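Painting over varnished dining chairs without it all peeling off by Christmas

Community Help > Home and Garden > Furniture

Posted by Adjoa Sarpong, August 2021

I have inherited a dining setting from an aunt who believed in varnish the way other people believe in the afterlife. The table I can live with. The chairs are the colour of strong tea and have so many coats on them that they feel like toffee apples. They are the old sort with a row of thin turned spindles up the back, and they are solid and comfortable, so I'd like to keep them and paint them a proper colour.

My history with this is not good. Two winters ago I did a bedside table with a tin of leftover wall paint. It looked lovely for nine days. Then I put a mug on it, and when I lifted the mug the paint came too.

What I'd like to know:

Do I have to strip the chairs back to bare timber, or can I sand and go over the top? My brother-in-law says strip. He also says he'd lend me his heat gun, but he has been going to lend me things since 2014.

How on earth do people paint spindles? I had a go at one with a brush and ended up with drips down the back, which I only found once they'd set.

Is it mad to go dark on the chairs and leave the table as wood? The dining nook is small and I don't want it to look like a funeral parlour.

I'm in a rental unit with a balcony and no shed, so anything involving a spray booth, a compressor or a neighbour with a sense of humour is out.

Thanks in advance.

Delali Ansah

I've painted more chairs than I have ever had guests to sit in them, so I'll have a go at this.

You don't need to strip them. Stripping spindles is a punishment, and the heat gun is how you scorch one and then have to scorch the rest to match. If the old varnish is sound, meaning it isn't flaking or going sticky, it makes a perfectly good base. What it won't do is hold paint while it's glossy or greasy, and a dining chair is both. Look at the top rail, where everybody grabs it to pull the chair out. There are decades of roast dinners in that rail.

So wash first. Sugar soap, warm water, an old toothbrush for the joints, then wipe down with clean water and leave them overnight. People skip straight to the sandpaper and all they do is rub the lamb fat in deeper.

Then sand until the shine has gone. You aren't trying to reach timber. I use 180 grit on the seat and the flat bits, and for the spindles I tear a strip off a cloth-backed roll and work it back and forth like I'm polishing a shoe. Wear a mask. If the setting is old enough that there might be lead paint lurking under the varnish, get a test kit from the hardware shop before you sand anything at all, particularly on a balcony with people underneath.

After that, a bonding primer. Your mug incident was a primer incident. Wall paint over varnish has nothing to hang on to and it knows it. I've used the Rustora one for years and it smells like a dentist's, but it sticks. A shellac-based primer is better again if the stain starts bleeding through, which tea-coloured stain loves to do. You'll see it as pinkish patches the next morning. Don't panic, just do a second coat.

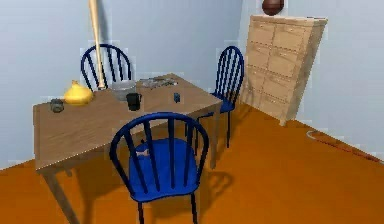
For the top coat you want an enamel made for trim and furniture, water-based unless you enjoy cleaning brushes with turps. Satin forgives more than gloss does. Two thin coats, and a third on the seats if your family are fidgeters. As for colour, I don't think dark is mad in the slightest. I'd go blue before I went black, with the table left in its own tan, because a deep blue spindle back against pale blue-grey walls looks settled and black in the same spot looks like a row of small gates. You may not want to copy the orange floor. I would think hard about it, and then I would remember I was renting.

Now, spindles. Turn the chair upside down on a towel on a table you don't love. Do the legs and the underside first, then flip it and do the back. Use a small round brush, the sort sold for sash windows, with far less paint on it than feels reasonable. Paint two or three spindles, then walk round the other side and catch the drips before moving on. The drips are always round the other side. Put the radio on. It takes forever and I won't pretend otherwise.

Leave at least eight hours between coats, longer if it's humid, and then comes the part you'll hate, which is leaving them alone. Enamel is dry to touch in an afternoon but it goes on hardening for weeks. Stick felt pads under the legs and keep wet mugs, wet bathers and the cat off the seats for a good fortnight.

Metis

just use chalk paint. no sanding no primer no washing. done my whole kitchen with it. you wax it after

only thing is you have to wax it again every so often and the wax goes a bit cloudy where people sit. and you can't put hot things on it. but it's very easy

also check what they cost new, saw a set at a clearance place for 700 and they had cushions

Atinga

Going to disagree gently with chalk paint for dining chairs. It's fine on a hall table that holds a bowl of keys. On something that gets sat on every night in jeans, you'll be rewaxing for the rest of your natural life.

Agree with Delali on nearly everything, with two additions.

Before you paint, take hold of each chair and give it a wiggle. If a spindle turns in its hole or the back rocks, fix that first. Scrape out what old glue you can, work fresh wood glue into the joint, run a strap or a bit of rope round and tighten it, then leave it for a day. Paint won't hold a loose joint, and a loose joint will crack a painted one in a neat little ring that you'll stare at through every meal.

Second, paint one whole chair start to finish before you touch the others. Sit in it for a week. I did a full set in a green called Praris that was very tasteful on the card and looked like hospital jelly in my kitchen by evening. I then repainted the lot, with a finishing paper that started at 900 grit since I was sulking and wanted it perfect. Very smooth, those chairs. My sister has them now.

Adjoa Sarpong

Thank you all. Sugar soap bought. I've done the top rail of the first chair and the water went a colour I won't be describing to my aunt's side of the family.

One of the spindles does spin, so that's this weekend's job. Blue is winning. Brother-in-law has been informed that the heat gun won't be needed and seemed relieved, as I gather he doesn't know where it is.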